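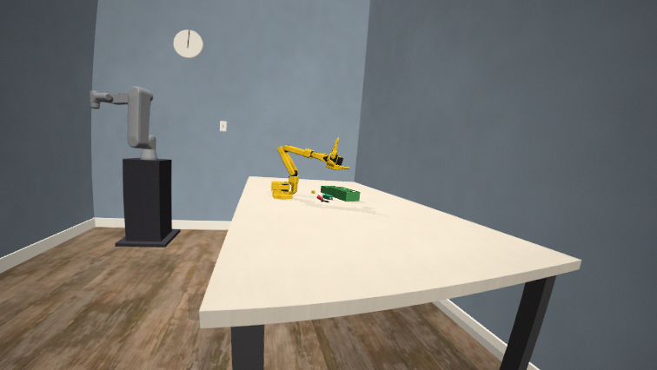 Bei mir wird das Wachs oben nie ganz flüssig, am Rand schon, in der Mitte bleibt so ein Deckel stehen. Muss die Haube die ganze Zeit drauf? Und kann ich zwischendurch umrühren oder geht dann die Beschichtung kaputt?

Haube drauf, ja. Die ganze Zeit. Umrühren erst, wenn sich der Rand gelöst hat, und nur mit Holz oder Silikon. Kein Metall. Steht auch weiter unten nochmal, wird aber gern überlesen.

## Fenitz Paraffinbad für Hände und Füße

Tischgerät, für zuhause und fürs kleine Studio. Wanne fest eingebaut, Haube lose. Regler vorne, stufenlos. Kommt mit Gitter, Pinsel und einer ersten Packung Wachs, man kann also gleich loslegen.

Preis: 193 Euro inkl. Versand im Inland. Insel- und Auslandsversand bitte anfragen.

### Kurz die Daten

- Bezeichnung: Fenitz, Ausführung mit hoher Haube
- Füllmenge mindestens 600 g Wachs für Hände, für Füße das Vierfache
- Wannentiefe 16 cm
- Regler mit Schmelzstufe und Haltestufe
- Kontrollleuchte: rot heizt, grün hält
- Abtropfgitter herausnehmbar
- Kabel fest, Stecker normal
- Farbe nur weiß, rosa ist ausgelaufen und kommt nicht wieder

### Wofür das Ganze

Trockene Hände. Rissige Fersen. Nagelhaut, die beim kleinsten Anlass einreißt. Warmes Paraffin legt sich um die Haut wie ein Handschuh, die Creme darunter hat Zeit, die Wärme tut gut. Danach ist die Haut weich, bei den meisten jedenfalls bis zum nächsten Tag. Heilmittel ist es keins, wir verkaufen Kosmetik.

Vor der Maniküre sehr praktisch. Nagelhaut lässt sich hinterher leichter schieben. Lackieren aber erst, wenn alle Wachs- und Cremereste runter sind, sonst hält der Lack keinen Tag.

### Anwendung Hände

Erst schmelzen. Schmelzstufe einschalten, Haube drauf, warten. Bei der Mindestmenge dauert es fast 25 Minuten, bei voller Wanne deutlich länger. Wer abends baden will, schaltet nachmittags ein und stellt auf Halten um, sobald alles klar ist.

Ringe ab, Uhr ab. Hände waschen, gut abtrocknen. Wirklich gut! Wasser im Wachs gibt Spritzer und macht die Schicht löchrig. Dann Creme oder Öl, dünn.

Temperatur prüfen: mit dem Pinsel einen Tupfer auf die Innenseite vom Handgelenk. Angenehm warm heißt los. Zu heiß heißt warten, auch wenn die Lampe schon grün ist.

Hand locker spreizen, bis übers Handgelenk eintauchen, sofort wieder raus. Kurz abtropfen lassen, bis die Schicht matt wird. Wieder rein. Fünf oder sechs Mal. Finger dabei nicht bewegen, sonst reißt die Schicht und heißes Wachs läuft drunter. Boden der Wanne nicht berühren, dafür ist das Gitter da.

Dann Folienbeutel drüber, Custar Frotteehandschuh drüber, sitzen bleiben. Eine Viertelstunde reicht. Abziehen geht vom Handgelenk zu den Fingern, meistens in einem Stück.

Zweite Hand am besten von jemand anderem machen lassen. Allein geht auch, bisschen Gefummel mit dem Beutel.

### Anwendung Füße

Gleich, nur mehr Wachs. Das Gerät dann auf den Boden, auf eine feste, ebene Unterlage, und im Sitzen arbeiten. Nie in die Wanne stellen, nur eintauchen. Bis Schuhgröße 43 passt der Fuß gerade rein, darüber lieber mit dem Pinsel auftragen. Dauert länger, Ergebnis ist dasselbe.

Hornhaut vorher runter. Nicht am selben Tag mit der Klinge, wenn die Haut dabei gereizt wurde, lieber eine Nacht warten.

### Nicht verwenden bei

- offenen Stellen, Entzündungen, Ausschlag, Pilz, Warzen
- Durchblutungsstörungen
- gestörtem Wärmeempfinden, z. B. bei Diabetes
- frischen Verletzungen und Schwellungen
- Allergie gegen Paraffin oder die Duftstoffe im jeweiligen Wachs

Im Zweifel vorher ärztlich abklären. Kinder nicht unbeaufsichtigt ans Gerät, auch nicht ans ausgeschaltete, das Wachs bleibt lange heiß.

### Welches Wachs

Wir liefern mit Lamptey Paraffin, Pfirsich oder neutral. Bitte bei der Bestellung angeben, sonst packen wir neutral ein. Nachkaufen geht einzeln oder im Viererpack. Lavendel gibts auch, färbt aber leicht und riecht beim Schmelzen ziemlich stark durch die ganze Wohnung.

Sorten mischen geht. Sojawachs bitte nicht mit Paraffin mischen, wird schmierig. Kerzenreste gehören überhaupt nicht rein, die Frage kommt öfter als man denkt. Kerzenwachs wird zu heiß und ist für die Haut nicht gemacht.

Kann man das Wachs mehrmals nehmen? Was in der Wanne ist: ja, wenn nur eine Person badet und die Hände sauber waren. Was an der Hand war: nein, wegwerfen, Restmüll. Im Studio für jede Kundin frisch, also mit Schöpfkelle in den Beutel füllen und die Hand da reinstecken. Temperatur dabei natürlich genauso prüfen. Beutel gibts bei uns auf der Rolle.

### Reinigen

Stecker ziehen. Wachs fest werden lassen, dann kurz anheizen, bis sich der Block vom Rand löst, wieder ausstecken und Block rausheben. Unten sitzt meistens ein bisschen Creme und Hautschüppchen, mit dem Messer abschneiden, Rest kommt wieder rein. Wenn das Wachs trüb ist oder komisch riecht, alles neu.

Wanne mit Küchenpapier auswischen, solange sie noch lauwarm ist. Kein Scheuermittel. Kein Wasser ins Gehäuse. Wachs nie in den Ausguss, das sitzt dann im Siphon und der Klempner freut sich.

Gitter und Haube mit warmen Wasser und Spülmittel. Nicht in die Spülmaschine, die Haube verzieht sich.

### Häufige Macken

**Lampe bleibt rot.** Am Anfang normal. Bei voller Wanne und kaltem Zimmer auch sehr lange normal. Haube prüfen.

**Schicht bröselt beim Abziehen.** Zu dünn. Öfter tauchen. Oder zu kurz gewartet zwischen den Gängen.

**Schicht rutscht.** Zu viel Creme.

**Gerät riecht beim ersten Mal.** Fenster auf, verfliegt nach dem ersten Durchgang. Wenn nicht, melden.

**Haube beschlägt.** Abwischen, bevor Tropfen ins Wachs fallen.

### Zubehör, einzeln

- Custar Frotteehandschuhe, Paar, waschbar
- Custar Frotteeschuhe, Paar, fallen groß aus
- Folienbeutel auf der Rolle
- Pinsel, breit, Naturborste
- Ersatzhaube hoch (die flache passt nicht auf diese Ausführung!)
- Lamptey Paraffin neutral, Pfirsich, Lavendel

Frotteeschuhe zur Zeit nur in hellgrau. Weiße sind für Herbst bestellt, Termin haben wir noch keinen.

### Lieferung, Rückgabe

Versand ab Lager Zadport, Gerät und Wachs in einem Karton. Im Sommer kann das Wachs unterwegs anschmelzen und wieder fest werden, dann ist der Block schief. Macht nichts, kein Reklamationsgrund. Geöffnetes Wachs und getragene Frotteesachen nehmen wir nicht zurück, Gerät unbenutzt schon. Bitte im Orginalkarton, ohne die Styroporecken kommt die Haube fast immer gesprungen an.

Garantie zwei Jahre aufs Gerät. Rechnung aufheben. Kratzer in der Beschichtung durch Metall sind nicht dabei.

Preise gültig ab 1. August 2021. Wer im Mai vorbestellt hat, zahlt noch den alten, wird auf der Rechnung automatisch abgezogen. Falls nicht, kurze Mail mit Bestellnummer.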